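A Place for Every Shape

The peg board is among the oldest of the educational toys still in daily use, and it remains one of the least discussed. Families buy one, keep it for two or three years, lose several of the pieces and pass on what is left. Nurseries replace theirs when the paint wears thin. The board itself is seldom the subject of much thought, and it was for this reason that the Eltorley Centre for Play and Learning chose it as the theme of its autumn display, which opens to schools and families in October.

The display has been prepared by Evangelia Kontogiannis, who has kept the Centre's study collection since its move to the present building on Bloxham Street. The collection holds 2,098 catalogued items, the greater part of them wooden. Shape boards, sorting boxes, posting toys and nesting sets account for 200 of these, and it is from this smaller group that the display has been drawn. Visitors will find four long tables, each given over to a different stage in the making and use of the board, and a fifth area in which the pieces may be handled freely.

Ms Kontogiannis has resisted the temptation to arrange the tables by date. The earliest boards in the collection carry no maker's mark, and their age can only be judged by the tools used on them. They have instead been arranged by the task that each sets the child. The first table holds boards in which all the holes are alike and only the pegs differ in colour. The second introduces circles, squares and triangles. By the third, a child is asked to tell a circle from an oval, or a square from a square with softened corners, and it is here that the adult visitor may begin to slow down as well.

"The eye is quick to say that two things are the same," Ms Kontogiannis observes in the notes that accompany the display. "The hand is more careful. A child who has been told that a piece is wrong will often try it again, and will turn it, and will try it upside down. We should allow time for that."

The question of material

Most visitors will expect wood, and the display does not disappoint them. Beech and lime were preferred by the workshops whose products reached Eltorley, the first for its strength and the second because it cuts cleanly across the grain. A beech board is heavy for its size and stays where it is put. It is also noisy, a point on which the Centre's records of correspondence with local schools are unexpectedly full. One head teacher returned a set of twelve boards after a single term and asked whether the same thing could be had in cork.

Cork proved too weak at the edges. Felt-lined trays were tried, and a rubber board made by the Ferent workshop was in use for some years, although it gathered dust and had a strong smell when new. Foam was taken up later. It is quiet, it is light enough for a small child to carry, and it can be cut to a good depth. That last quality matters a great deal. In a thin board the piece merely lies in its hole, and may be knocked out by a sleeve. In a thick one the piece goes down and stays down, and the child can see that the work has been done.

The pieces have changed in their turn. A turned wooden peg is simple to produce, but a star is not, and the older sets seldom include one. Printed pieces, built up in fine layers, have made unusual outlines much easier to supply. They have also made it possible to replace a single lost piece without buying the whole set again. Glykeria Xenos, who teaches the reception class at Heser Primary School, regards this as the most useful development of her working life. The school's cupboard at one time held seven boards, she explains, of which two were complete.

The board at its fullest

With sets of the newer kind, the maker is free to place very different openings side by side. A row may run from a rounded square to a plain rectangle by way of two ovals of unequal width, and a triangle may be suggested by nothing more than the placing of three small round holes. The difficulty for the child lies in these close neighbours.
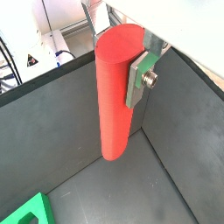

A long red cylinder, faintly lined around its body, held upright over a grey bin.

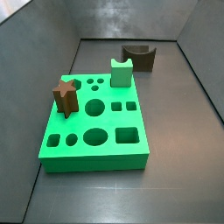 A thick, bright green foam board, with a reddish-brown star standing on its surface and a notched block in pale mint at the back corner.

Ms Xenos introduces such sets slowly. In her classroom the board is first given out with no pieces at all, and the children are invited to put their fingers into the holes and say what they find. Some name the shapes. Others speak of windows, ponds and letter boxes, and these answers are accepted. Only on the following day are the pieces brought out, and then in a cloth bag, so that each must be felt before it is seen. Ms Xenos holds that a child who has met the shape by touch will look at it more closely afterwards, and the practice has been adopted for the handling area at Eltorley.

Opinion is divided on whether the pieces should match their holes in colour. The Centre's older sets nearly always do match, so that a red circle goes into a red-ringed hole and a blue square into a blue-edged one. Children complete such boards quickly and with evident pleasure. Nektarios Tzanetos, a retired cabinetmaker who has repaired many of the boards in the display, considers them a missed opportunity. The child is sorting by colour, in his view, and could do so just as well with buttons. He prefers a board in a single colour, with pieces that give nothing away except by their outline.

Mr Tzanetos has equally firm views on fit. A hole should be larger than its piece by the thickness of a stout sheet of paper on every side. If it is tighter, the child will push at the correct piece, feel it catch, and conclude that it is wrong. If it is looser, other pieces begin to find their way in, and the board ceases to teach anything. Wood makes this hard to maintain, as a peg that fits well in a dry winter may stick in a damp summer. Several of the boards on the second table have been opened out with a file by some earlier hand, and one has been spoiled by it. He has left that board as he found it. It is shown with its pegs in place so that visitors may feel how they rattle.

Care and storage

The Centre receives more enquiries about the care of toys than about their history, and a portion of the fourth table has been set aside to answer them. The advice given there is modest. Wooden boards should be wiped with a cloth that has been well wrung out, and dried at once. Foam boards may be washed in lukewarm water with a little mild soap, then stood on one edge so that the holes can drain. A soft paintbrush will clear crumbs and sand from the corners of a square hole. Strong cleaning fluids should be kept away from foam altogether.

Pieces are best stored apart from the board. This may seem contrary, given that the board offers a place for each of them, but a board put away full is a puzzle already solved, and the child who takes it down must begin by undoing it. A shallow open tray or bin serves very well. The pieces can be spread out and seen, those that roll will not roll far, and the tray gives the activity an edge, which younger children in particular appear to welcome. Deep boxes are less suitable. Small pegs sink to the bottom, and the box is then emptied on to the floor to reach them.

Where a piece has been lost, families are encouraged to carry on using the board. Ms Xenos keeps hers in service with one or even two holes unfilled, and asks the children to find something in the room that might do instead. An eraser has stood in for a rectangle at Heser Primary for most of a year. The children are strict about such things, and will reject a substitute which sits too high.

Lending and handling

The autumn display will be accompanied by a small lending scheme under the care of Ourania Raptis, the Centre's schools officer. Nurseries and childminders in the district may borrow up to two boards at a time, with their pieces, for a period of four weeks. Each set will be issued with a card showing the outline of every piece at its true size, against which the set can be checked before it is returned. Ms Raptis asks that losses be reported plainly and without embarrassment. A replacement can usually be supplied, and a late admission is more trouble than an early one.

Filippos Vrettos, who directs the Centre, has contributed a short essay to the printed guide. In it he recalls the board he was given as a boy, which had come down through three cousins and lacked its half-moon. The empty hole was used for a dried bean, a coin and, for one summer, a snail shell. He has never owned a complete set — and he notes that a good number of those who have written to the Centre over the years would say the same.

The display may be seen in the lower gallery throughout October. Admission is free to school parties, which should be booked in advance through Ms Raptis. The handling area is suitable for children from the age of two, accompanied by an adult, and cushions are provided for those who prefer to work on the floor. Copies of the printed guide are available at the front desk.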